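Graue Flächen: Warum glatte Innenwände so schwer zu beurteilen sind

14. Juli -- Von Lorenz Haslinger

Die Qualität einer verputzten Innenwand wird in der Praxis nach der Wirkung im Licht beurteilt. Das Verfahren ist schnell, aber schlecht wiederholbar. Zwei Prüfer kommen am selben Bauteil häufig zu verschiedenen Ergebnissen, derselbe Prüfer am Vormittag und am Abend ebenfalls.

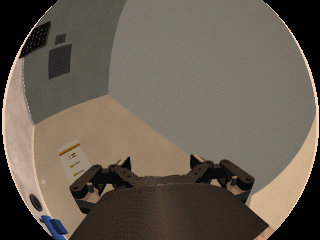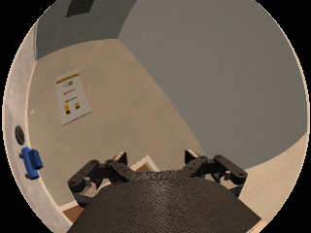
Schlichte Innenräume in runder Ansicht, computergeneriert. Im ersten Bild eine große graue Fläche mit feiner Körnung.

Maßgeblich ist der Einfallswinkel. Trifft Licht annähernd senkrecht auf die Wand, verschwinden Unebenheiten im Zehntelmillimeterbereich vollständig. Bei Streiflicht, also bei flachem Einfall entlang der Oberfläche, wirft jede Spachtelkante einen Schatten. Eine Wand, die bei der Abnahme unter einer mittig hängenden Baulampe einwandfrei wirkt, kann nach dem Einbau eines bodentiefen Fensters als Mangel gelten.

Gebhard Stöckli, Gutachter für Innenputze, hält die übliche Formulierung «streiflichttauglich» für unbrauchbar, solange im Vertrag keine Beleuchtung festgelegt ist. Er verlangt Angaben zu Lichtquelle, Abstand und Winkel. Fehlt eine dieser Angaben, lehnt er die Begutachtung ab.

Im Bürogebäude Costach wurde so verfahren. Die Planer um Florian Steiner ließen vor der Ausschreibung eine Musterwand anlegen und unter der späteren Beleuchtung bewerten. Als Prüfbeleuchtung diente eine Leuchte mit 3000 Kelvin, montiert in 10 Zentimetern Abstand zur Wand. Die Beleuchtungsstärke auf der Fläche lag bei etwa 400 Lux. Der Anstrich war ein neutrales, leicht warmes Grau, stumpfmatt.

Grau ist in dieser Hinsicht ein Sonderfall. Auf Weiß überstrahlt das reflektierte Licht kleine Schatten, auf sehr dunklen Tönen gehen sie unter. Mittlere Grautöne lassen Abweichungen nach beiden Seiten erkennen. Hinzu kommt die Verschiebung des Farbeindrucks: Reflexe von Holzböden oder Ziegelfassaden färben Teile der Fläche bräunlich, Tageslicht aus Norden kühlt sie ab. Auftraggeber melden solche Verläufe regelmäßig als Anstrichfehler. Ein Nachstreichen ändert daran nichts.

Zur Struktur: Eine feine Körnung, wie sie beim Rollen mit kurzflorigem Bezug entsteht, streut das Licht und kaschiert flache Wellen. Grobe Ansätze und Überstände kaschiert sie nicht. Gholamreza Mousavi, Malermeister im Projekt Bimotia, arbeitet deshalb zweistufig -- zuerst wird die gespachtelte Fläche im Streiflicht geschliffen, danach die Körnung mit der Rolle aufgebaut. Gestrichen wird nass in nass, stets vom Fenster weg. An gekrümmten Wänden verwendet er schmalere Bezüge und verkürzt die Bahnen.

Gekrümmte Bauteile bleiben allerdings problematisch. Der Einfallswinkel ändert sich dort über die Fläche, ein Abschnitt liegt fast immer im Streiflicht. Richtlatten sind nur in einer Achse brauchbar, in der anderen wird mit Schablonen gearbeitet. In Bimotia wurde für jeden Radius eine eigene Schablone gefräst. Die Fugen an den Übergängen zu geraden Wänden blieben bis zum Schluss offen und wurden erst nach der Trocknung geschlossen.

Eine überarbeitete Fassung der Prüfanweisung von Stöckli soll im September vorliegen. Sie enthält neben den Beleuchtungsangaben erstmals einen Abschnitt über Rundungen.

Kontakt zur Redaktion | © Alle Rechte vorbehalten | Nach oben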